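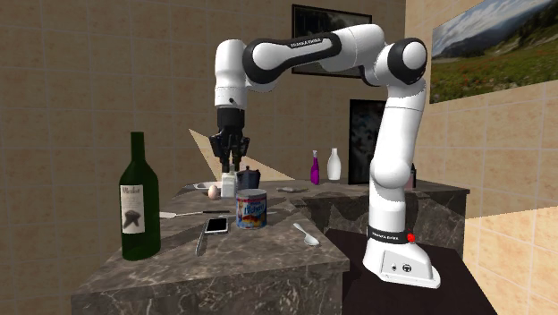 Hegazy (payment network)

Hegazy is a payment network used by small banks and credit unions to settle transfers between each other. It was developed in Doston by the software firm Devham and runs on a shared ledger kept by its member institutions. Members hold balances in a digital token, also called Hegazy, which is backed by cash deposits and is not traded on public exchanges.

History

Devham was founded by Zane Avotiņš and Kenta Higuchi, who had both worked on card processing software. Their first product was a bookkeeping tool for currency dealers. Work on the network began after a group of lenders in Grarkcombe asked for a cheaper way to clear payments on weekends, when the regional clearing house was closed.

A trial with three lenders started in December and was limited to transfers of 100 dollars or less. The limit was dropped when the network opened to other members. As of 2021-07-31, it had 687 member institutions, most of them credit unions. 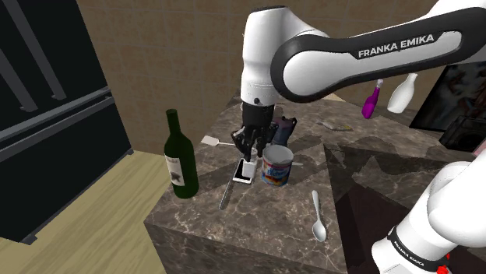

Operation

A transfer starts when the sending bank locks tokens equal to the amount being paid. The receiving bank confirms the account details, and the tokens are released to it. Settlement normally takes around two minutes. Either bank can cancel the transfer before the confirmation is recorded, but not afterward.

Each member runs its own copy of the ledger or pays Devham to host one. Customers do not hold tokens and see only ordinary currency on their statements.

Fees

Members pay a yearly charge based on total deposits, plus a flat fee on each outgoing transfer. Incoming transfers are free. Tokens can be redeemed for cash on any business day.

See also

Clearing house
Real-time gross settlement
Stablecoin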